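Search this site... Go

I met Viola D'Amico at Palumbo, the thrift shop she's run for over 40 years, and she had me folding sweaters before I got my coat off. "You can talk and fold," she said. Fair enough!

I asked what people get wrong about donating. "They bring me one shoe," she said. "Every March, one shoe."

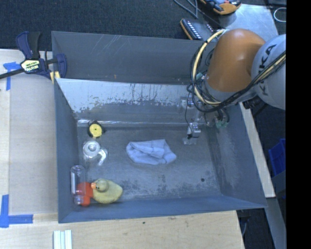 Pricing is her favorite topic (mine too, after an hour of it). She goes by feel, and once let a $280 coat go for $2. She does her sorting on a big table by the door, and I told her I'd go for a big gray metal bin with sloping walls, most things gathered over to the left. "My back says no," she told me.

Does she ever take things home? "Lamps," she said, and went off to find me one.

Share 50 Comments 2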